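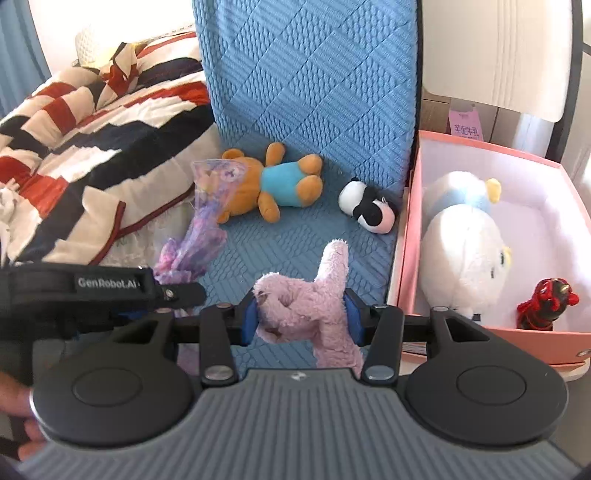 Donstead opens fee-paid advice program for independent creative professionals

Independent writers, designers and producers will soon have a simple way to put a price on the conversations they've been giving away. Donstead, the Stendwood-based network for self-employed creatives, launches its Paid First Call program in August, and 54 members have already put their names down!

The idea is a short one. A client who wants a freelancer's opinion on a script, a campaign or a rough cut books a session through Donstead and pays before the call starts. Sessions run for 20 minutes and come with a one-page agreement covering credit, confidentiality and who may use the ideas raised. Freelancers set their own rates, and Donstead takes no cut during the pilot.

The agreement was drafted with Harkari, a small firm specializing in contracts for the arts, and went through 22 versions (members had plenty to say about the credit clause). It's written in everyday language and fits on one side of a sheet. Booking and payment are handled by Loureiro, whose scheduling tool many members use for their regular work.

Our members love talking shop, and we'd like them to keep doing it for years, with their rent paid and their names on the work they helped shape.

The pilot is open to all current Donstead members, including students and those in their first year of self-employment. An online information session starts at 2 p.m. on launch day, with time set aside for questions about cancellations and repeat bookings.

Media inquiries: Donstead communications office, Stendwood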